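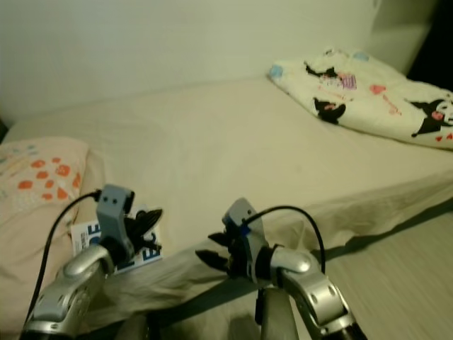
Why do we sleep?

Every evening a grown-up says it: time for bed! Maybe you do not feel tired at all. But your body has a lot of work waiting, and it does most of this work while you sleep.

Your brain does not switch off at night. It goes back over the day and decides what to keep. If you learned a new song or a hard spelling word in the afternoon, your brain practices it again while you are asleep. In the morning you often remember it better.

Your body is busy too. It makes more of something called growth hormone – a kind of message that tells bones and muscles to grow. Small scratches and bruises are also repaired.

Sleep comes in parts. First it is light, and a little noise can wake you. Then it becomes deep, and it is difficult to wake you at all. After that comes the part with the most dreams. Your eyes move quickly under your eyelids, but your arms and legs stay almost still. Then it starts again with light sleep, a few times every night.

How much sleep do you need? Children from six to twelve years old need nine to twelve hours. Babies need more, and grown-ups need less.

Do animals sleep? Yes! A dolphin sleeps with one half of its brain at a time, so it can still come up for air. Horses can doze standing up, but for dreaming they must lie down.

Try this: write down for one week when you go to bed and when you wake up. On which morning did you feel best?

Text: Hanneke Brouwer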